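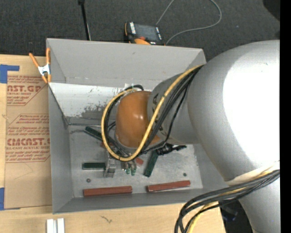

Blocks, bins and a very full morning at the Linadano hall

5 January 2021

Well, we're back! I know half of you are still eating leftover cookies, but the block library at Linadano opened its doors again this morning and I wanted to get a few lines up while it's all fresh in my head. If you've never been, we lend out building blocks to families, classrooms and anybody else who likes stacking things. You bring a bag, you fill it up, you keep it for 11 weeks and then it comes home to us.

And boy, does it come home. We had 32 bags waiting in the hallway when I unlocked, all of them returned over the break, and every one of them has to be tipped out and gone through before it can go back on the shelf. So that's what January looks like for us. Gray bins, blocks all over the bottom of them, and a lot of coffee.

The bins, by the way, are staying. I've had a few emails about this. Yes, they're scuffed. Yes, the floor of the one on the sorting table is scratched to bits and the pale part at the back has gone speckled and dark. I like them anyway. The sides slope in toward the bottom, so the blocks slide down to where you can get at them, and you can drop a whole bag in there without worrying. Deepika Nair did bring in a set of soft fabric tubs last July for us to try, and they were very pretty, but they sagged the minute you put anything heavy in them and we went back to the old ones inside a week. (The fabric tubs now hold the lost mittens. Come and look, there are a lot of mittens.)

Now, the news part, which I should probably have put first. Cheema, the hardware store on the corner, has given us a new set of shelves for the back wall, and they're going up this month. That means the long blocks can finally have their own spot and won't be mixed in with the short ones anymore. I've wanted this for years! The shelves come flat and Deepika has offered to put them together, so if you hear banging from the back room, that's her.

While that's going on we'll only be lending from the front table. You can still borrow, it's just that the choice will be a bit smaller. The Fokow sets are out on loan until spring, and there's already a waiting list for those, so please don't be upset with me if I can't get you one by the weekend. The plain rectangular blocks we have plenty of. My own opinion is that they're the best ones in the building. You can make a road, a wall, a bed for a bear, a pretty bad giraffe. My nephew made the giraffe.

A few things I'd love you to do before you bring a bag back. Wipe off anything sticky. Take out the stuff that isn't ours, and I mean have a proper dig around, since so far today I've fished out a spoon, a sock, a library card and what I think was once a raisin. If a block has split or chipped, please put it in the side pocket of the bag and don't bury it in with the others. We don't charge for broken ones. We just like to find them before a toddler does.

The membership fee hasn't changed, it's still 4 dollars a bag, and we had 63 families on the books at the end of December, which is the most we've ever had. A few have asked if grandparents can have their own card. Of course they can! Fill out the same form as everyone else, the green one by the door, and write "grandparent" across the top so I know to give you one of the bags with the longer handles.

The Susance reading group is moving back into the side room too, on the same mornings as before, so parking is going to be tight. If you can walk over, please do. If you can't, try the street behind the bakery and come in by the side door. It sticks, so give it a good shove with your shoulder.

One last thing for anybody who wants to lend a hand with sorting. It's easy work and it's nice and quiet. You tip the bag into a bin, pull out the long ones, check the corners with your thumb and put everything back by size. Kids are welcome as long as there's a grown-up with them. I'll be in every morning this month from nine until noon, and the kettle's on the windowsill. Bring your own mug, we're down to the one with no handle.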